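The Great Drawer Empty-Out, Part Three

25 Jul 2026

If you've been following along, you'll know the kitchen drawer and the hall cupboard are behind me, and that I found 172 rubber bands in the process (I'm keeping them all, don't argue). So this week I got onto the small stuff. The bits! The odds and ends that end up in bowls, coat pockets and the bottom of every bag I own.

I love this part so much more than clothes. Clothes are heavy and you have to make big decisions. With bits you can put the kettle on, sit down on the floor and just potter for a whole afternoon.

What I sort on

A table is no good for this, I've tried it. Things roll off, and then you're under the couch with a torch. A plush rug is perfect - everything stays where you put it, and the light blue colour of mine means even the tiny beige things show up. I put a fuzzy blanket down in front as well, for my poor knees.

How it goes

I tip everything out and spread it around until each thing has its own bit of space. No piles yet. Then I pick things up one at a time and say out loud what they are. If I can't say, it goes in the mystery tub, and I'm allowed one tub only. My favourite finds this round were the puzzle cube, the pink heart and a clear tray with four little compartments, which is going straight back into use because I adore anything with compartments.

I'm slower at the white plastic parts. They all look important! The old Prokix catalogue helped me name a couple, and the rest can wait until March, when the mystery tub gets its yearly clean-out.
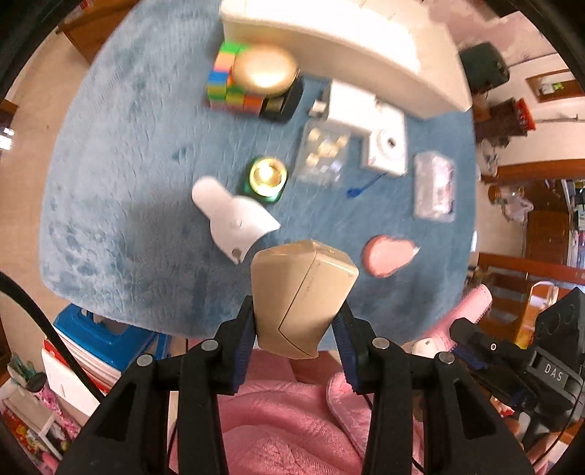

Where it all lives now

Two shallow Vainio trays for the things I reach for, and the blue plastic bin for everything I don't. I paid 80 dollars for the trays and felt a bit guilty for an hour, then I organised the first one and got over it. Labels next, then the craft shelf. If you've got a favourite way of storing small bits, please tell me in the comments, I read every one!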